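The fault came up in the middle of a sorting run on the two-arm table. The right arm stopped holding position. It didn't drop. It sank, slowly enough that I took it for a commanded move until I looked at the log and saw that no command had gone out.

The task is dull: tape, staplers and small tools, three bins, two arms. Each arm has its own power supply and its own bus, and one Preseo controller talks to both. If a joint draws too much current the driver is supposed to latch a fault and the controller is supposed to freeze both arms. The second part never happened. 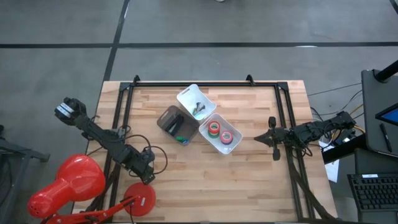

Torquil Cairns read a draft of this and objected to the word "sank." In his view an arm that loses torque on one joint while the others hold will swing before it sinks, and I should check whether the shoulder was the only joint affected. He also asked why the left arm kept running.

He was right on the first point. The elbow had gone too, a moment after the shoulder. The second question took me the rest of the evening.

The shoulder driver on the right arm reached 70 degrees C, which is the limit we set in June. It shut off and raised its flag. The flag travels in the status packet, and the controller reads that packet every 18 ms. In the log there are 369 good packets after the start of the run, then a gap of 445 ms, then good packets again. The flag went up at the start of the gap. By the end of it the driver had cooled by a degree, cleared its own flag and come back on with the old target position.

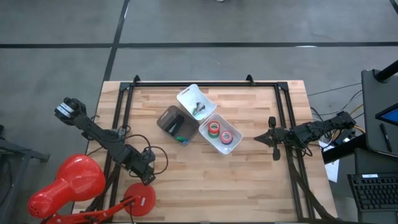

So there were two faults, and either one alone would have been harmless. The driver was set to clear itself, when it should have stayed off until a person reset it. And the controller treated a missing packet as "no news" and reused the last good one. As far as it knew, the right arm was fine the whole time, and it had no grounds to stop the left.

The part I don't like is the restart. A joint that comes back by itself, with a stale target, moves at whatever speed the position loop asks for. The log shows a short, hard correction at the shoulder. If I had reached in to move a bin, my hand would have been under it. I had been thinking about it.

The gap itself I blame on the bus connector at the base of the right arm. Wiggling it gives me shorter gaps on demand, though none as long as the first. 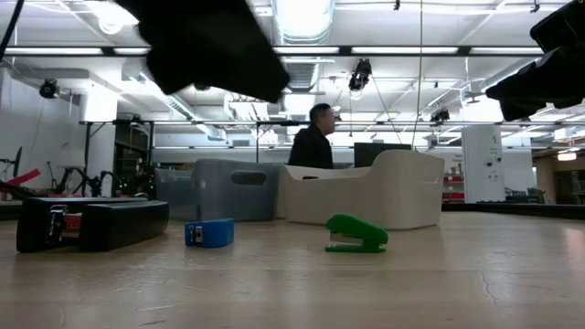
Changes so far: thermal faults now latch in the driver. Three missed packets in a row count as a fault and freeze both arms. On re-enable, the target is set to the measured position before torque comes on. The connector is on order from Quezada, and until it arrives the speed limit stays at half.

I tested the latch by lowering the limit until it tripped, and the packet rule by pulling the bus cable with the arms parked. Both stopped as they should. I haven't tested the two together under load, and Milagros Londoño wants that done with the bins off the table before anyone goes back to full speed.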